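Zirel Table Rules: README

House rules for recording on the two-arm table. Read before you touch anything.

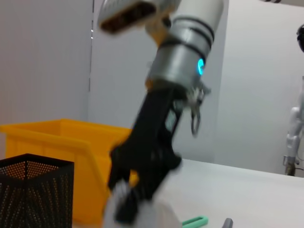

Gripper over the table, yellow bin to its left.

1. Keep speed at 48 percent or lower while anyone is within reach. "I was only leaning in" counts as within reach.
2. Blurry wrist footage stays in. Mark it "motion" and resist the urge to tidy.
3. Bins go back on their tape marks after every run. Close enough is how we lost 142 episodes in March.
4. Know where the stop button is. Pointing vaguely doesn't count.
5. Exceptions go to Tatiana Kuruc in writing. She has approved one so far, and it was her own.

Last changed April 16, 2026 (rule 3, again).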